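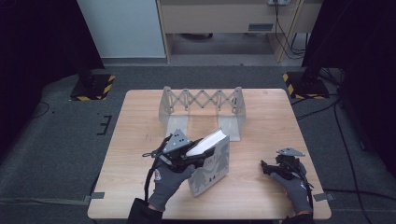 3 min read

I own too many books for my desk and I've stopped feeling bad about it. What I do feel bad about is the pile. You know the one: it starts as "stuff I'm reading," and by July it's leaning against the lamp and I'm pulling from the bottom like it's a party game.

So I went shopping for bookends (again!). My old Gruvley pair was heavy and handsome and slid every time I took out a paperback. The Jullov ones were cute, but thin enough that I kept stabbing pages with them. Then I gave in and tried the expandable kind.

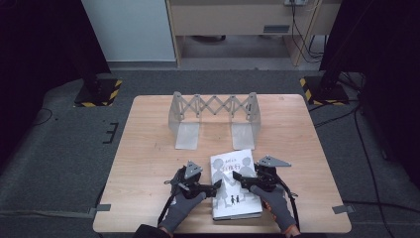
Expandable racks are funny things, part bookend and part baby gate. You pull the ends apart when you've got more to file and squeeze them together when you don't. I like the frosted, see-through sort with the crisscross lattice between the ends, mostly for how little they fuss up a pale wood table. Flat feet matter too, so check those before you fall for a color. Mine came from Vullberg and opens wide enough for up to 13 books, though I'm happier with fewer.

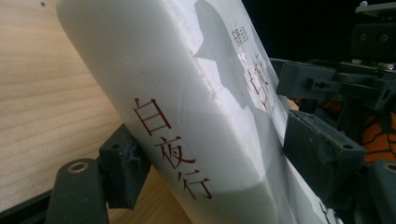
Should thick books go in the middle or at the ends?

Put them at the ends, standing straight, with the skinny ones between them. Thick spines make good walls.

Related
Small shelves for big readers
A weekend with the Matsuda desk tray
How I store cookbooks near a stove

Comments (2)
Baby gate, ha! Mine holds sheet music and it's great.
Does it work for magazines? Mine flop over no matter what I do.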